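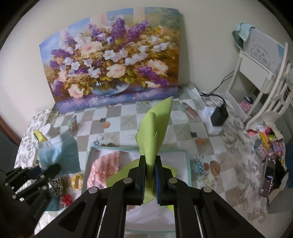
Finger pads. Three weeks of finger pads and I still don't have a favorite, so this post is me dumping notes before I forget them. The question I started with was small: can I get one hand-held gripper that picks up cloth AND hard stuff without me swapping the fingers every time. Answer so far, sort of. The setup is mixed, one flat black plate on the left finger and a strip of blue textured padding on the right, and the lime green felt is what I keep coming back to as a test piece. Folded up into a fin like that it gives the fingers something to close on. Flat felt is a whole other story, see below.

Quick recap if you're new. I have been comparing two pairs of hand-held grippers, the Kikia and the Ultell. Both are the kind where you hold the thing yourself and squeeze and a camera rides along on top. No motors in the handle. The motors come later when the same fingers go on the arm. So whatever I learn about the fingers by hand should carry over, in theory. Theory is doing a lot of work in that sentence.

The Kikia first

Lighter. Arms spread out wide, which I hated for a day and then stopped noticing. Finger plates come off with two screws each side and the screws are the same size all over, thank you whoever did that. I lost one in the carpet anyway.

Squeeze is soft at the start and then gets stiff quick near closed. On felt you can feel the moment it grabs. On something hard and small you can't feel much, you just watch the tips.

Stock pads are useless on cloth. Smooth, shiny, cloth slides right out. I gave them a fair shot, 200 picks over two evenings, wrote every one down in a notebook, and by the end I was only doing it out of spite. Off they came.

The Ultell

Heavier, ribbed fingers out of the box. Ribs are great on fabric with any weave to it. They are bad on felt, which suprised me. Felt squashes into the ribs and then hangs on when you open up, so you let go and the piece comes with you. Then you shake it. Then it lands somewhere dumb. Fun once.

Trigger return is slow. I put a drop of oil in it and it got better for a while and then got worse than before. Don't put oil in it.

Camera mount is nicer though. Tilts, clicks, stays put. The Kikia mount is a friction thing and it creeps down while you work, so you end up with an hour of footage where the view sinks bit by bit until half of it is your own fingertips. Ask me how I know. I have marked the plate with nail polish now and I check it between runs.

Pad notes

Going to just list what I wrote, in the order I wrote it.

Bare plate both sides. Fine for hard stuff. Cloth, no.

Rubber band wrapped around the tip. Works way too well for ten minutes, then it rolls. When it rolls it takes the cloth with it. Cheap, good for proving to yourself that grip is your problem and not your aim.

Drawer liner, cut to size, double sided tape. Pretty good! Gets fluffy after a while, picks up lint off the felt and turns into felt itself. Would use again if stuck.

Blue textured strip both sides. Very good on cloth, bad at letting go. Same complaint as the ribs but milder. With a thin sheet you open the fingers and it stays on one side or the other and you can't predict which.

Blue strip one side, bare plate the other. Winner, for now. It lets go off the plate side first nearly every time so at least it's predictable, and predictable is what I want for the arm. You loose a little grip compared to both sides padded. I can live with it.

Foam tape. No. Next.

The flat sheet problem

So picking up a folded piece is easy. Any pad does it except foam. Picking a flat sheet off a flat surface is where it all falls apart. The fingers come down, close, and skate over the top. You have to push down a bit so the cloth bunches up between the tips, and how much to push depends on what's underneath. Tablecloth on a table is hard going, two layers of fabric and the bottom one wants to come too. I have lifted the tablecloth more times than I've lifted the felt. A tray lined with cloth is easier, the lining has some give to it and doesn't travel as far.

What works best for me: tips down about a thumb's width apart, small push, close slow, then a tiny drag backward before lifting. The drag is the trick. It makes a ridge and the ridge is what you end up holding. On the Kikia I can do it in one motion. On the Ultell it takes me two and the second one looks clumsy on video.

Thin cotton is easier than felt for this btw. Felt is thick and springy, pushes back.

Two hands

I do most of this with a gripper in each hand now. One holds the corner, one makes the fold. Took me ages to get used to. Your elbows want to go out and then the two tools bump each other in the middle. Lower the chair, or stand up. I stand up.

Mixing brands, one in each hand, is a bad idea and I did it for a full evening. The squeeze is different so your hands get confused, you crush on one side and drop on the other. Match your pair. If you only have the money for one good one then buy one and do one handed stuff until later.

Folding with two: half fold is fine. Quarter fold okay. Anything with a third fold I'm at maybe half decent on a good day and on a bad day I just wad it up and call it a bag.

Background clutter

Somebody in the comments last time asked if I clear the table first. No. I did at the start, plain table, one object, very tidy, and the footage looked great and the model trained on it fell over the minute I left a mug out. So now stuff stays out and it changes between sessions. Checks on the tablecloth are good too, I think, the tracker seems to like having corners to hang on to. Plain white table and it drifts like mad. I haven't tested that properly, it's a feeling plus two bad recordings.

What does bother it is shine. Plastic bags, anything glossy near a window. Turn the lamp away and it mostly goes away.

Controller stuff, short

The arm is still on the Daltholm board. It's fine. It's fussy about power, if the supply sags at all it drops the gripper channel first and says nothing about it, so you think your pads are slipping and really the fingers have just gone limp. That cost me a whole evening of swapping pads for no reason. Check the supply before you blame the pads. Writing that in big letters on the wall.

I tried the Duangkaew one that people keep recomending. Nicer menus, much nicer logging, and the force limit is a real number you can set instead of a slider with no marks on it. But it updates slower and on cloth I could see it: fingers close, tiny pause, lift starts, cloth already sliding. For blocks and cups you'd never notice. Sending it back, probably. Might keep it for the second arm that I don't own yet.

Numbers

Whole log is at 3,249 picks as of this morning. Not all good ones. I wanted 2,000 clean on cloth by the end of the month and I'm short of that, partly the sinking camera thing, partly the power thing. Throwing footage away hurts but I tried keeping it and it was worse.

For what it's worth the first 1,000 are close to worthless, I was learning how to hold the tool. If you're starting out I'd plan on binning your early ones. Or keep them in a separate folder and feel bad about it like me.

Wear: the blue strip starts peeling at the bottom corner first, the corner that hits the table on the push. I round that corner off with scissors before sticking it on now and it lasts a lot longer. Clean the plate with rubbing alcohol, let it dry, press hard, leave it overnight. I skipped the overnight part twice and both times it slid off sideways mid pick.

Stuff I still want to try

Pad on the left instead of the right. Shouldn't matter, but I roll my wrist the same way every time so maybe it does.

Narrower tips. The current ones are wide and I can't get into a tray corner with them.

The Ultell with its ribs sanded down halfway. This would wreck the resale so I'm putting it off.

A softer strip on the plate side, something that grips a bit but still lets go. If you know of a material like that please leave a comment, I have been through the whole craft aisle.

And a proper side by side video, both pairs, same felt, same tray. I said that in November too, I know. Need to fix the Kikia mount first or it'll be another hour of fingertips. Parts are ordered, going to go re-stick that right hand pad now so it can sit overnight.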